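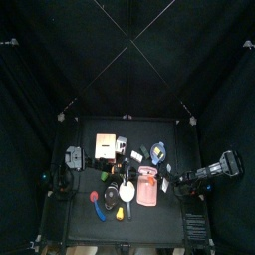
Junk drawer stuff on one table, how do you sort it??

gavham_131
Trying to get all the odds and ends off the table tonight. Got a light wood box with a slot in the front, pink tray, little blocks (white one, dark green one), round tub with a blue lid, couple of small white cards, a white paddle w/ gray handle, a toy with a red head and blue handle. And more. Do I sort by size or by what room it goes back to? Been at it since 4 pm, no progress.

ifarouk
By room. Always by room. Size looks nice for a day then you cant find anything

skedevance
Disagree. Small stuff in the pink tray first, then deal w/ the big things. If you start with rooms you end up walking back and forth all night. Ask me how many steps I did in October

gavham_131
tray only has one little orange thing in it right now so theres space I guess

ifarouk
And then the tray becomes the new junk drawer. Seen it happen. Mine had 11 dead pens and a key to nothing

prolura
Cards go in the slot box. Done. Next

gavham_131
haven't checked if they fit, slot might be too narrow

prolura
then rubber band, whatever. just dont leave them loose, they end up under stuff

kovacevic_m
Whats with the little yellow one up front, is that a pear?

gavham_131
pear shaped anyway. goes in the toy bin

skedevance
Toys out first, agree on that. Red head thing too. Kids stuff is the fast part, 2 minutes

ifarouk
ok fine toys first. THEN rooms. still not touching the tray method

kovacevic_m
Label the blue lid tub again if youre reusing it, the old label will confuse everbody. I use masking tape, costs nothing

gavham_131
Doing toys now. Will try the tray for the blocks, sorry Iman

ifarouk
you'll be back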